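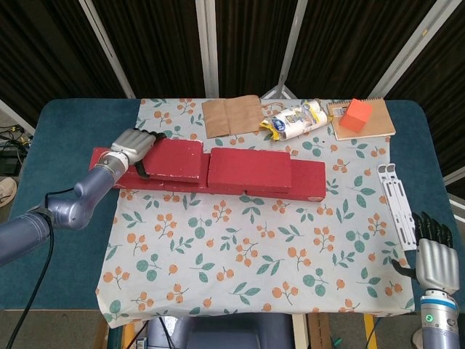
2018-05-22. Sowing records for the alpine house, continued from the April sheet. The Fritillaria batch from Keltcombe is now at the stage where the first seed leaves have stopped lengthening, and I want the figures down before they go over. The troughs by the door are still waiting for their wall; the courses should be laid the way the red blocks are, with an upper one lying flat across the seam between two lower ones, so the joints don't line up and wash grit out. Mortar is not wanted. Tufa offcuts are under the north bench.

Germination. Sown 136 seeds of the Keltcombe lot in 9 pots, standard mix, grit top dressing. Up so far: 70. The rest may be dead or may be waiting for a second winter. Pots stay labeled and plunged either way. Do not tip them out. Last time a lot from the same source gave a second flush in the following spring and we had already reused the sand.

Mix used: two parts sieved loam, one part leaf mold, three parts crushed granite, 2 to 5 mm. The leaf mold was coarser than I like. It held water at the bottom of the long toms, and two of those pots had liverwort over the grit by the end of April. Scraped off and redressed. No seedlings lost as far as I could see.

Watering. Plunge sand only, no overhead water from now on. The Clulex timer on bench 2 runs four minutes over whatever it is set to. I have set it four minutes under. If anyone replaces it, reset the schedule.

Accession 928 (Dionysia, cuttings). Struck in pure pumice, lid on, shaded with one layer of fleece. Rooting uneven. Those taken with a sliver of old wood are behind the ones taken from soft new rosettes, which is the reverse of what I wrote last year. Leaving them all in the pumice until the roots reach the wall of the pot. Nicanor Bravo wants to pot on the soft ones now. I would wait until the nights settle.

Botrytis on three cushions in the Cimness frame. Dead rosettes pulled with tweezers, holes packed with fine grit, fan left on overnight. The vent on that side sticks half open and needs the hinge pin drawn and greased. Checked the neighboring pots and found nothing, but the big Androsace has some brown under the collar which could be old leaf.

Labels. The pencil on white plastic from the Rana order has faded on the south bench, legible on the north. Going over all south bench labels with the paint pen, accession number on the back as well as the front.

To do:
Draw and grease the vent pin, Cimness frame.
Sieve leaf mold to 6 mm before the next batch is mixed.
Second layer of shade netting on the south side.
Move the Keltcombe pots to the cold plunge once the foliage yellows, and stop watering them there.
Recheck 928 for roots on Friday.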